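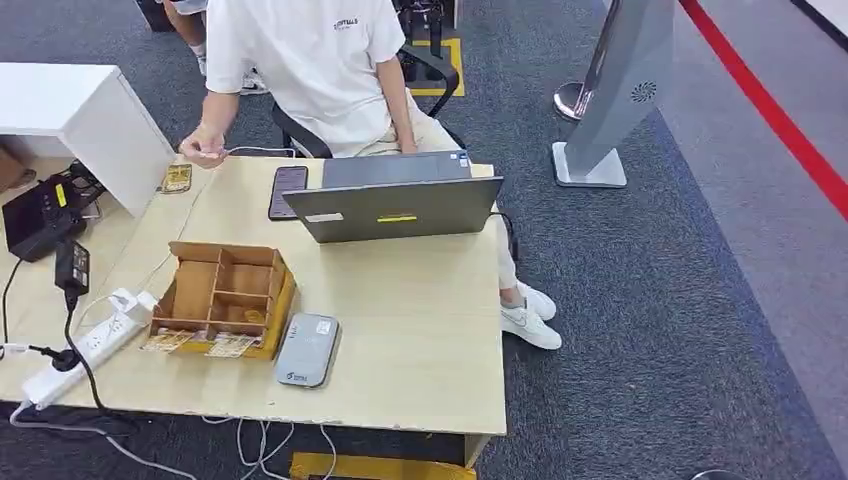 Seated at the pale desk, cardboard box up front, laptop at the back

Subject: Re: [zikstead-tidy] divider boxes, do they work for anyone?

Hi all,

First the question I'm answering:

> Has anyone on the list tried one of those cardboard divider boxes on
> a desk, instead of in a drawer? I bought a plastic tray from Fullow
> and the sections are so deep I lose everything in them. I mostly need
> a place for cords, pins, little cards and the odd packet. Also, does
> cardboard fall apart after a month? My desk is tiny and I don't want
> to give up half of it to a box.
> (Grastivgate, top floor, the one with the radiator noise)

I've been a cardboard person for a good while now, so yes please, try it! The one in the picture is plain brown corrugated with thin cardboard partitions, two rows, six compartments, and it's shallow – that's the part I'd fight for. You can look straight down and see the little gold bits sitting there. With my old deep tray I used to tip the whole thing out on the carpet every time I wanted one paper clip (and then step on the rest of them, barefoot, naturally).

About cords. I don't put long ones in the box at all. A thin white one like the one being held up over the desk would fill a whole section and then climb out and into the next one. I wind them around two fingers, tuck the end in, and they go in a mug. The laptop cable I just let hang off the back, I've given up on that one.

Little cards are where I'm no help. Mine never fit flat, so they end up standing against the front of the box, like the two you can see, and I've decided I like them there. I can grab one without digging. If somebody has a cleverer idea I'd love to hear it, but please not another accordion file, I own three.

On falling apart: my first one lasted 15 months and what killed it was iced coffee. The partitions go soft before the outside does. They're only slotted together, so I cut new ones out of a shoebox and kept going. Sorensen used to sell flat packs of just the dividers and I can't find them anymore – does anybody know if they still do? I think the item number was 2666 but that's from a scrap of packaging I've had in my wallet forever, so don't order on my say-so.

For the tiny desk, put the box at the front on whichever side you don't write on and push the laptop well back. I thought I'd hate reaching over it. I got used to it in a couple of days, and there's still room to lay a phone down flat beside the laptop without it ending up in the pins.

Oh, and if you do go through everything you own first, don't start at night. I started on one jar of push pins after dinner in April and at midnight I was sorting rubber bands by color.

I have two spare boxes, same kind, if someone in Grastivgate wants to pick them up from the mail shelf. First reply gets them.

--
zikstead-tidy mailing list | Contact the list owner | Copyright remains with each poster | Back to top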